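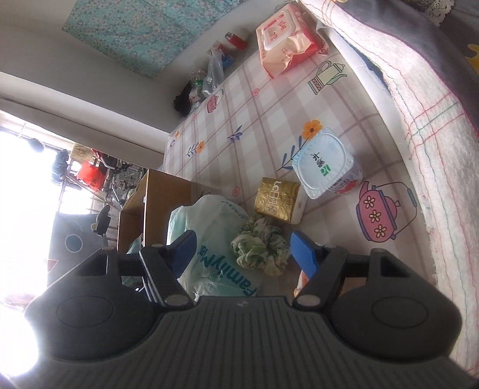
July 17, 2023

Up at 6. Too warm to sleep with the windows shut and too noisy with them open, so I gave up and made coffee. I had meant to do the bathroom shelf today, but the table was annoying me and I did that first.

It gets like this over a weekend. Everybody who comes in puts down what they are carrying, and the table is the first flat thing past the door. The FamilyMart bag had been there since Saturday. Next to it was the green and white cloth, in a heap, where I dropped it after wiping up tea and then forgot about it. Then the gold pack, the yogurt tub, the wipes, the lighter. The lighter I put in the drawer. I don't like it lying out by the wall, and I need to know where it is when the power goes.

The tub is too good to throw away. The lid closes properly and you can see what you have. I have one already for rubber bands and one for the sewing things, and I think this one will be for clothespins, if I can get the label off. I tried soaking a label like that in the spring and it came off in gray crumbs that stuck to the sink. Shazia Tarar says cooking oil and leave it overnight. I will try the oil.

Folded the shopping bag into a triangle and put it with the others. There are too many of them. I use them for the small trash can and still they pile up.

The striped towel went back on its hook. It was clean, folded, and had no business being on the table, but I had run out of room on the rack on Sunday night and put it down "for a minute."

Took the tablecloth off at nine and shook it out the window. Mostly crumbs. I looked it over while I had it up to the light. The pink has gone very pale, and I thought at first it was only the side near the window, but it is the same all over. The teapots have held their color better than the plaid has. The big one with the three flower dots still looks nearly new. There is a thin place where my plate goes and I can feel the table through it. It will last until September, when I can get to the market and look at oilcloth. I saw some at Flakden for 80 a yard and did not buy it. It was all lemons, and stiff, and I would have been looking at lemons every morning for years.

Washed the cloth on warm with the dish towels. While that was going I wiped the table itself and found the sticky ring again, the one from the honey jar. Hot water and the back of a spoon. It came up this time.

Geert Martens called at eleven about the stairs. The building is finally having them painted and they want everyone to keep shoes and umbrellas inside for the week. He read me the whole notice over the phone although I had the same notice under my door. The firm is called Treloar and the bill is 467 for our landing alone, split between the four of us. I said fine. He wanted me to be angrier than I was.

Lunch was rice and the last of the beans, with an egg on it. I ate standing up because the tabletop was still damp.

In the afternoon I did the drying rack. I can never see the rack for what is on it. Half of what was there was dry and could have been put away days ago. I sorted it into kitchen and not kitchen. Found the peeler, which I had been blaming on my sister. Found one gray sock that does not belong to me or to anyone I can think of. It is on the cabinet until someone claims it.

The tablecloth was dry by four, in this heat. I ironed it, which I don't usually do, on the low setting, and put it back with the worn place at the wall end, where only the wipes and odds and ends sit. I should have turned it months ago. Now the brown and cream pitcher is in front of me when I eat, and I keep looking at it as though somebody had moved in.

What went back on the table: the wipes, the little flower saucer I use for keys, the pepper. I am going to try to keep it at that until Sunday. The gold pack is in the cabinet, on the high shelf, or I will open it while I read.

Went down to the corner after six for bread and onions. They were out of the brown bread so I got the white. Bumped into Shazia on the way back and she walked with me as far as the gate. Her nephew starts work at Utine next week, something in the warehouse, and she is worried about the bus. It is two changes and the second one is late more often than it comes. I told her about the tub and she said again, oil, overnight, don't scrub.

So the tub is by the sink now with oil rubbed on the label and a paper towel wrapped around it. I put a saucer under it in case it drips.

A breeze came up at eight and I opened everything. The bag by the window knocked against the glass until I took it down. I don't remember what I was keeping in it. Two spools of white thread, a bicycle pump part, and a 200 note folded very small, which I put in my wallet before I could think of somewhere clever for it.

Tomorrow: bathroom shelf. Call about the stairs money. Clothespins into the tub if the label is off.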